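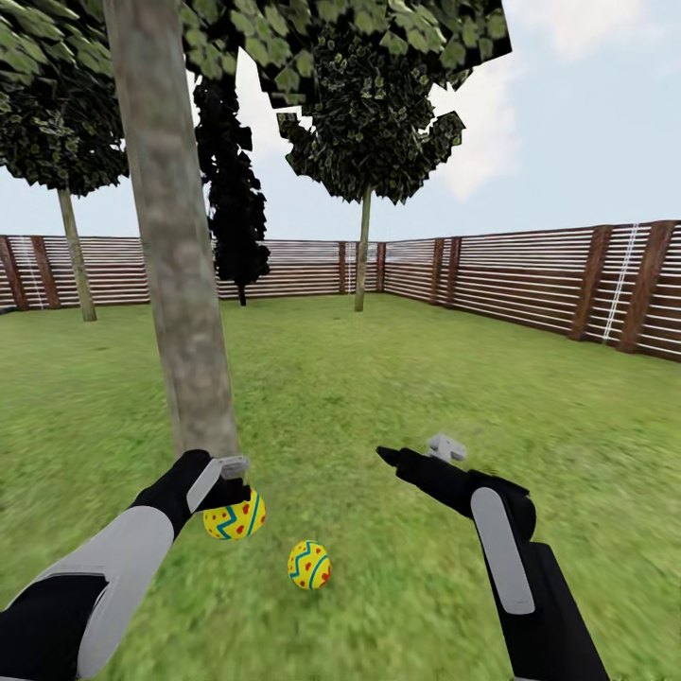
Simulation du jardin : un œuf dans la pince gauche, un autre dans l'herbe, pince droite ouverte.

Bonjour à tous,

Je réponds sous le message de Thitima.

> De : Thitima Jitpraphai
> À : liste du club Zavala
> Objet : tâche des œufs, où en est-on ?
>
> La remise pour la coupe Muvis est fixée au 8 juillet. Il nous faut 200 essais enregistrés en simulation. J'en trouve 121 sur le serveur, dont 47 sans fichier de notes. Est-ce que quelqu'un peut me dire si les essais avec le nid comptent aussi ? Et qui s'occupe des réglages de pince ?

Oui, les essais avec le nid comptent. Le règlement demande un œuf saisi et relâché, au sol ou dans le nid, sans préciser la proportion. Les 47 sans notes sont les miens – je les complète cette semaine, inutile de les refaire.

Pour les réglages, c'est moi aussi jusqu'à la remise. J'ai baissé la force de serrage dans Totadov, car l'œuf partait de côté dès que les doigts se refermaient trop haut. 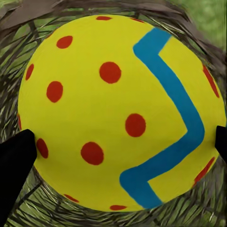 Dans le nid, il faut descendre bien droit et serrer un peu sous le milieu de l'œuf. Si un doigt accroche la paille, remontez et recommencez, mais gardez l'essai : on le classe en échec.

Deux demandes pour ceux qui passent au local :
– ne lancez pas Skurkex en même temps que la simulation, la machine du fond ne suit pas ;
– nommez les fichiers avec vos initiales et le numéro d'essai, rien d'autre.

Il reste une vingtaine d'essais à faire avec le bras droit seul. Je prends les 20 premiers créneaux libres si personne ne les veut, sinon répondez sur la liste.

Bonne journée,
le responsable simulation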